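Work and Automation, handout for session 6
Robots on the packing floor, and what they do to everyone's day

Hello again. Last time we got a bit bogged down in the history, so this week I want to stay on one workplace and keep our feet on the ground. It's the returns and repacking site at Imstead, run by a toy wholesaler called Hashmi. Before the robots came in, 50 people worked a shift there, and most of what they did was pick up a returned toy, look it over, brush it, and put it in the right box.

Please read the Stedano report before class if you can (the middle chapter is the good bit, skip the one on tax). Keep a pencil handy and mark anything that surprises you.
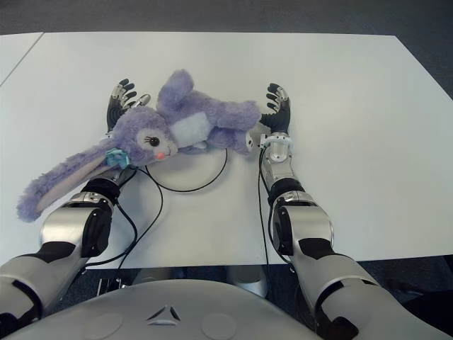 Course notes by the module tutor
Jan 28, 2018

Soft toys are a pig of a job for a machine. A box has corners and stays the shape it was. A plush bunny flops, the ear goes one way and the legs go another, and there's a ribbon bow you don't want to catch a finger on. So when people say "it's only toys", I always want to hand them a crate of rabbits and a stopwatch!

At Imstead the two-armed robots were set up by a firm called Sernex in November. A good day's work for one person by hand was 879 toys. In its first week a robot managed 276 -- and somebody had to stand near it for most of that. I'd like you to think about that somebody. She used to be a packer. Now she's called a cell minder, she's paid slightly more, and she told me she misses chatting across the bench, as the new stations are spaced too far apart for it.

Her hands hurt less, she said. She also said she goes home more tired, which puzzled me until I tried an hour of it myself. Watching is hard work. You can't drift off the way you can when your hands know what they're doing.

Some things to bring to the discussion:

Who at Imstead decides when a toy is "too awkward" and goes back to a person?
What did the packers know about soft toys that never got written down?
Is minding a robot a step up, a step sideways, or does it depend who you ask?

For the short written piece, pick a job you've done yourself (paid or not, Saturday jobs are fine) and describe one small part of it that you'd happily give to a machine, and one you'd fight to keep. Two sides at most, please -- I do read them all, usually on the bus.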